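Thread: drawer project, fourth month. Project name is Enness, course is the robotics option, there are two of us on it. Posting progress so I've something to copy from when I write the report.
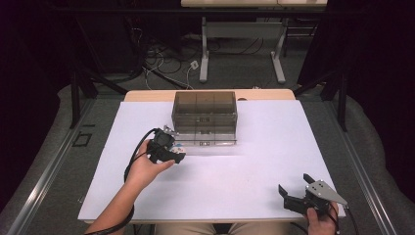
Kaede Uchida replied to the first post asking why we don't just program the moves by hand, as her year did with the Bogale arm. Fair question. Her year had one block in one place. We want the item put in a drawer wherever the organiser has been left on the table, and hand-written moves fell apart once it shifted a few centimetres.

2/ So we record people doing the job with hand-held grippers, one in each hand, and train on that. The task sheet says: small item into a drawer, drawer shut, hands back to the near corners of the table. One go is one episode.

3/ Count at the end of August: 755 episodes recorded, 600 kept. The rest went for dull reasons. Most were a drawer not fully shut at the end, and a good few were me starting before the recording had.

4/ The drawers are see-through, and the depth readings on them are poor. Medudik (our name for the training script, please don't ask) copes better if we leave depth out completely. That cost us two weeks to find out.

5/ White sheet on the table stays. We tried bare wood for a batch and the results were no better, and the organiser slid about more.

6/ Cables. If you do this, sort out where they run before you start. Mine go down the outside of each arm now. I used to let them hang and kept dragging one across the sheet halfway through a pull.

7/ Longest day so far was some 501 minutes at the table, breaks included. I wouldn't repeat it. The late episodes were slower and we binned a lot of them.

8/ Target before the Tundard student round is 1,165 kept episodes. At the present rate that's tight. Next job is the bottom drawer, as we have far fewer goes at that one than at the top two.

9/ Kaede has asked for the task sheet. I'll put it up tonight after 7, once I've fixed the bit about the corners.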